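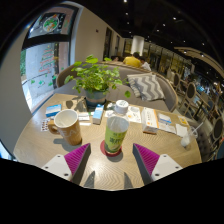 Urmila Vishwakarma
Student build lead, Plullbridge Robotics Club

12/10/25

Quick one, report due tonight and I'm typing this between classes.

So we're out of the lab now! Cafe tables. Romana Havlíček (our advisor) said the lab bench demos all looked the same and she was right, same gray mat every time. A cafe table has a mug, a plant, menus, tissue box, paper everywhere. Way harder. Bottle on its coaster dead center between the fingers, that's my favorite kind of start.

Where we are: 684 clips total for the Hora project, 96 of them bottle grasps. Need more mugs. Handles are a pain, everybody goes in from a diffrent side.

The magenta pads stay. Had a long argument in October over ridged vs smooth, ridged won, moving on. Clear plastic is still the worst for our tracker, it loses the edge of the bottle and hangs on to the label instead. Cerside section of the code needs a rewrite for that, not me this time please.

Stuff I keep forgetting:
- open the fingers all the way before you start recording
- slow on the approach. slower than that
- check the screws on the base plates, one backed out on me last session
- name your files!!

Club is at 32 people, 36 if the transfer kids sign up. Next post will have the mug numbers, if theres any.

Ok class. Bye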